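November 17, 2022

Wallpaper paste, Skollstead batch

Mixed 200 g of starch powder into cold water, then topped up with hot. Lumpy until I sieved it. Lindiwe Makhubela wants it thinner for the Pistatcombe job. Left it 20 min before brushing.
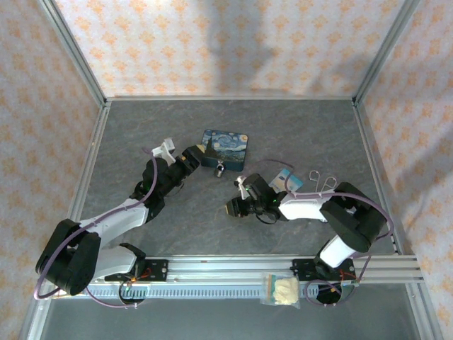
Peel strips

Strip 74 lifted at one end overnight. The rest held. Same paper as in June, different size coat. Need to ask Maluleke which primer they sent.

Small repeats with orange on a pale ground are hard to line up at a corner. Metal trim covers the seam.

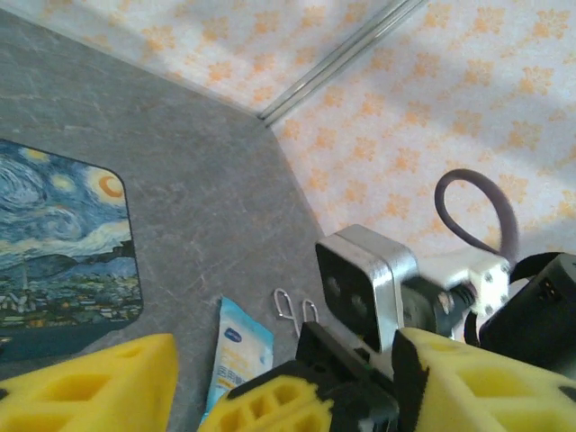

TO DO

Order more lining paper, code 438. Wash the sieve. Redo strip 74 with the thin mix.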